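Subject: Re: [dualsport] Getinau 350 or keep the old bike?
From: Halima Chukwu
Date: October 31, 2021

On the list, Ezeani wrote:
> Thinking of trading my Vultier for a Getinau 350. Mostly dirt, a bit
> of road to get there. Is it miserable on pavement? And is the stock
> tank really as small as they say?

Hi Ezeani, and hi all,

I've had mine for two seasons now, so I can answer some of this! Pavement first. It's fine up to 55 or so and then it starts to buzz, mostly through the pegs.
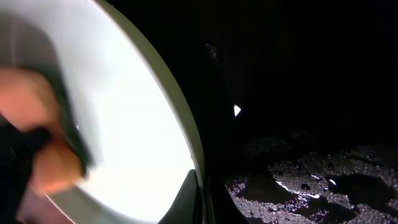
I went up a tooth on the front sprocket and that calmed it down a lot, but you do give up a little in the tight stuff (I stall it more than I'd like to admit on the rocky climb out of Odo).

The tank is small, yes. My best day in October was 193 miles with two fill-ups, and I was sweating before the second one.
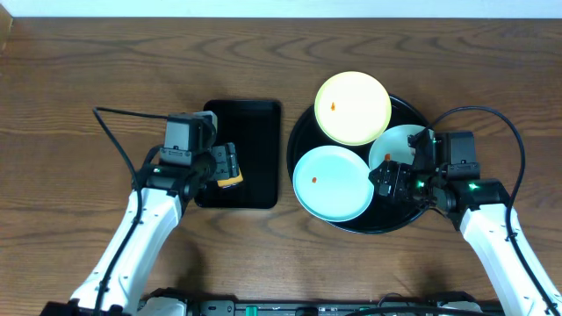 If you ride with people on bigger bikes you'll be the one asking to stop, so get the larger tank before you spend a dime on an exhaust.

Suspension is soft from the factory. I'm not a big person and I still bottomed it until I put stiffer springs in the fork. The shock I left alone.

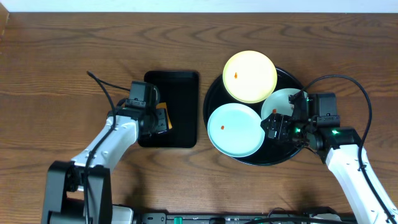
Two arms, two black trays, wooden table

Oil changes are easy, but do them often. Mine gets fresh oil at around 2000 miles if it's been road riding and way sooner if it's been mud.
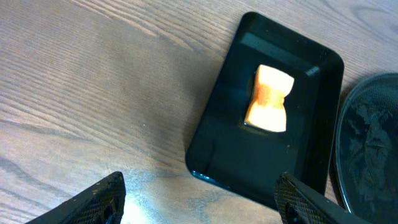
Oh, and check the subframe bolts after your first ride, mine were loose enough to turn by hand. Blue threadlocker and they've stayed put.

Would I trade the Vultier for it? For mostly dirt, yes. But if you can keep both, keep both. What year is yours, anyway?

Halima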